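Ticket 208: Burn fails at lead-out, disc plays on PC but not on TV player
Product: Pillgate 5.2 (disc authoring)
Reported by: Gunārs Mockus
Opened: 23 May 2018
Status: Pending customer
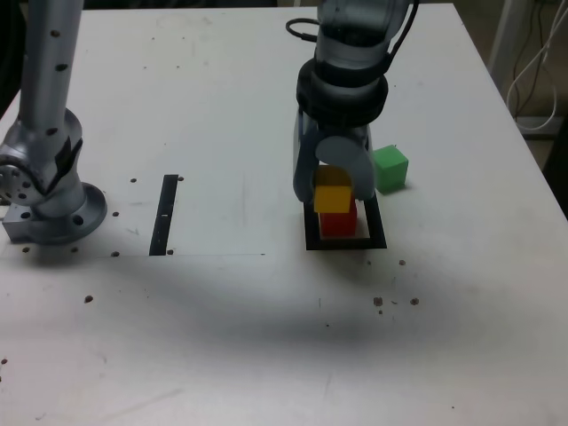
Customer authors 20-minute training videos from MP4 and burns them to BD-R 25 GB. The burn log reaches 100% and then reports "session close timeout". The project is one title with a static menu, and the menu has an image background. Background was imported as a PNG and converted by the template editor without warnings. Replacing it with a plain color made no difference to the burn.

Log, customer side:
Write speed set to 6x. Buffer never below 52%.
Verify pass skipped (disabled in Preferences since March).
Close session: no response from drive, retry x3, abort.

Steps tried
1. Different media from the same spindle. Same error.
2. Burn to ISO folder. Completes. ISO mounts and plays, menu buttons work.
3. ISO burned with Padau at 2x. Session closes, disc plays on TV player.
4. ISO burned with Pillgate at 2x. Fails at close.

Steps 3 and 4 used the same drive and cable, so media and hardware are unlikely. Pillgate waits a fixed time for the close command. This drive takes longer than that on BD-R.

Workaround: Preferences > Burner > Advanced, set "Close timeout" to 208 seconds, turn off "Eject when done", restart the program. Do not append to the failed discs.

Update, Gunārs Mockus:
Changed both settings. First disc closed and plays on the TV. Second gave the same timeout. Eject option had turned itself back on after restart.

Update, support:
Eject setting not saved is a known defect, linked to this ticket. Please edit burner.ini directly, set EjectAfter=0, mark the file read-only and send the log from the next burn with verify enabled.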